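Home Files Issues Wiki Contact

# Stimavine: a back and neck stretch diary dataset

Hi! I'm Dewanti Nair, and I put Stimavine together after my own lower back gave up on me one June. I was trying out every stretch and foam roller I could get my hands on, and I wanted to know which ones other people kept using once the new-toy feeling wore off. So I asked around, and it grew from there.

## What's in it

- `diaries.csv` has 331 entries, one row per stretch session
- `people.csv` has 175 rows, one per person who wrote in
- `devices.csv` lists the gear by type (wedge, roller, door strap, inversion table and so on)

Each entry has a stiffness score before and after, from 0 to 10, plus minutes spent and a free text note. The notes are my favorite part! Some folks wrote two words and some wrote me a whole page about their mattress.

## Things to know before you use it

The scores are how people felt, and that's all they are. I'm not a doctor or a physical therapist, so please don't use this to tell anyone how to treat their back. Most people stuck with it for roughly 6 weeks, and the later weeks are pretty thin.

Older rows came from the Bruron form, which only took whole numbers. The Zustton form came after and lets you enter halves. I left both as they were (column `form` tells you which is which). Blank means blank, so don't fill it with zero.

## Changes

Version 2 went up on 28th March. I fixed the mixed-up neck and shoulder codes and took out names that had slipped into the notes.

## Using it

Go ahead and share it, change it, whatever you like, just mention Stimavine somewhere. The little plotting script in the `simanjuntak` folder needs pandas and nothing else.

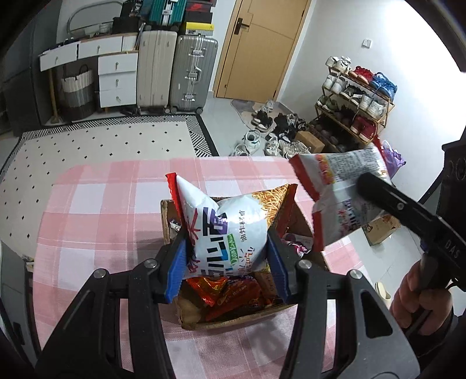 If the script complains about a missing column, you probably have the old `people.csv`, so grab the new one and run it again. Anything else, open an issue and I'll get to it when I can!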